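Starting a thread on Weldu, the home clothing set we're collecting this summer. Mostly notes for other small groups doing the same kind of work with hand-held grippers.

The short version: people take the gripper into an ordinary bedroom and do ordinary bedroom jobs with it. Pick up a top, lay it down, fold a blanket, move a pillow. The learning system gets the recordings later. The target for this round is 320 good episodes per home.

An episode starts when the fingers open and ends when they open again with the item let go. We tried longer ones in the Giltstead round and labeling them took forever.
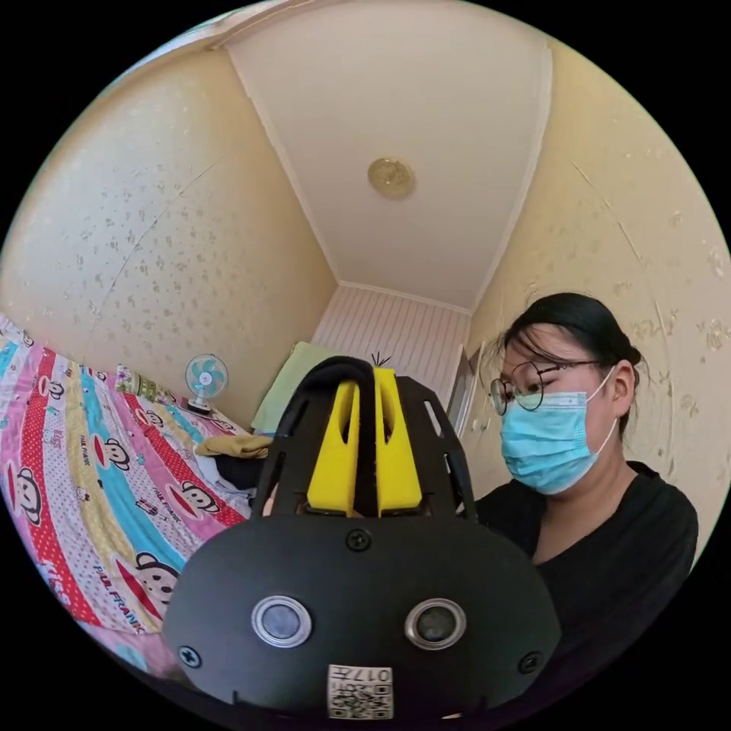 Mekus replied that 320 per home sounds like too many from one room and they'd take fewer episodes from more homes. Fair point. We went back and forth on it. Our problem is that setup takes most of a morning, so once we're in a room we want to use it. If you have a faster calibration than ours, do fewer.

Things that have gone wrong so far:

Fast wrist turns. The tracking drops and the whole episode goes in the bin. We now ask for a slow turn and a short pause before each grasp.

Same item, same spot. One collector did 30 grasps of the same sleeve in a row. All clean, all nearly useless. The sheet now says to move the item after every 5.

Talking to someone while recording. Hands drift when you talk. Save it for the breaks.

Dark clothes on busy bedding are the ones I care about most in this round. The Giltstead data was nearly all plain sheets, and the policy we trained on it did badly as soon as there was a pattern under the cloth.

Windows are a pain too. We log the time of day with every session so we can split by light later on. 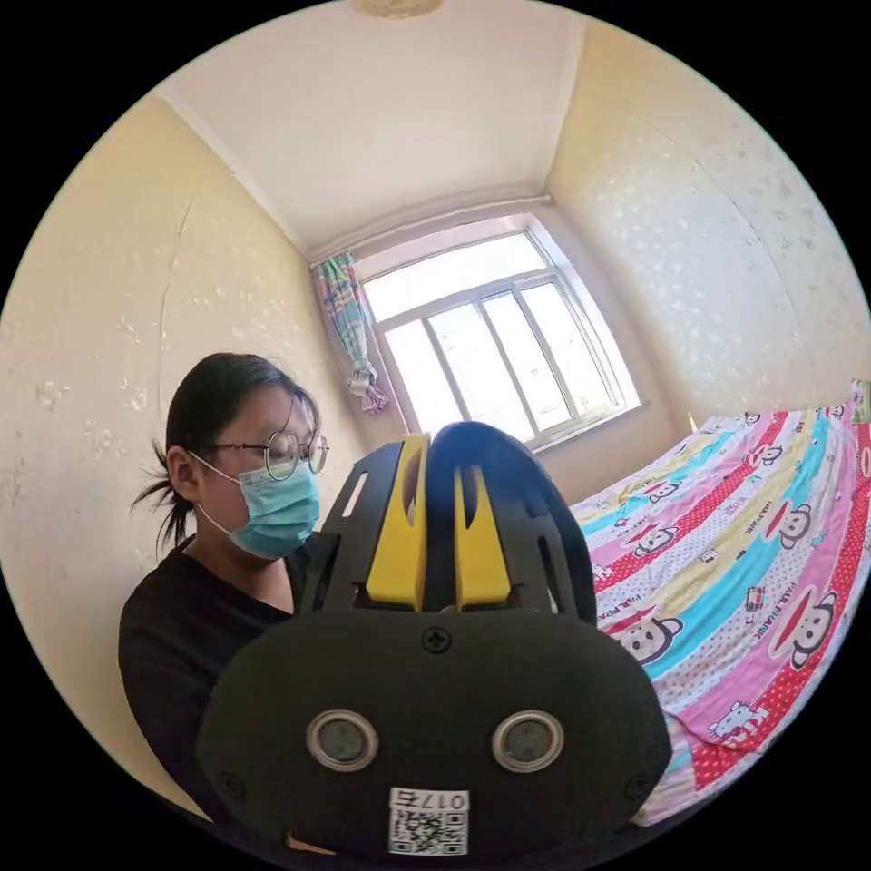
Do you throw out the failed grasps? We keep them if the tracking is good and mark them as failed in the sheet. A missed grasp followed by a second try is worth having, and we had almost none of those in the first round.

Labels are done the same evening by the person who collected. We tried having a second person do it at the end of the week and they kept having to guess what the goal was.

Black top on a loud duvet is a case I'd like a lot more of.

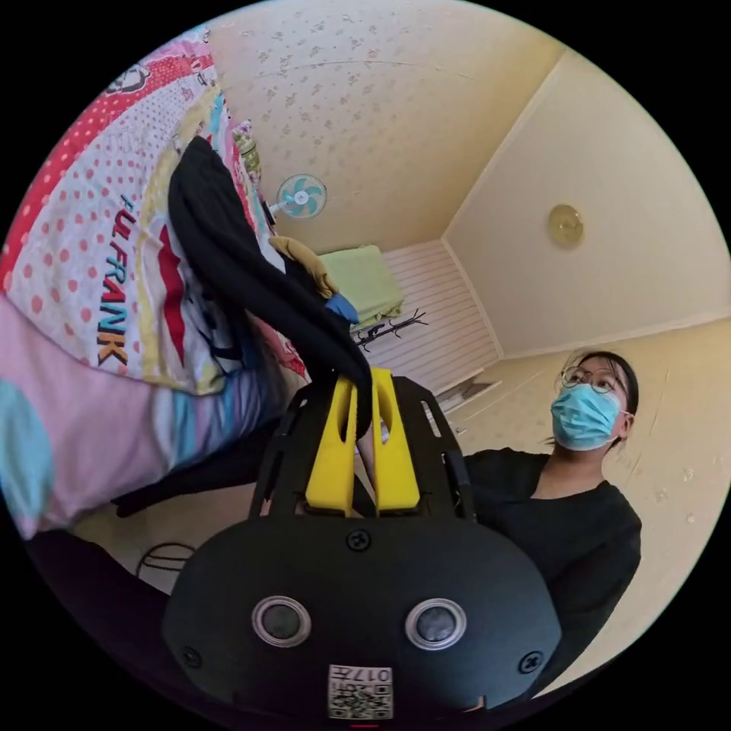

Vellcombe, August

Picking this thread up again. Two homes are finished and the third starts Thursday. The reject rate went down once the pause before the grasp was on the sheet - mostly tracking drops that stopped happening.

Blankets are still behind. They take longer per episode and people put them off until the end of the session, when they're tired. Next home we do blankets first.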